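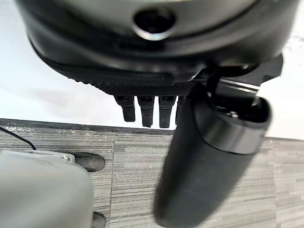

Search this site Type a word Go

Stairwell check, Danside building, March
Reading time: 2 min

1. Handrails, all floors – OK. On floor two one screw turns freely, I tightened it by hand.
2. Emergency lights – one fails the test button, unit 178. Replacement is ordered from Lam.
3. Fire door, ground floor – closes too slowly. Please adjust the closer.
4. Step edges – worn at the landing, not yet dangerous. Check again next month.
5. Extinguisher – pressure in green, seal in place, tag signed.
6. Exit route – free. The bicycle is removed, thank you.

Checked by Alžběta Slanina

Comments (2)

Karthik Cassim: Door closer is adjusted, it took two tries.

Trudy Doolan: Is unit 178 the one by the mailboxes? That one was flickering in winter too.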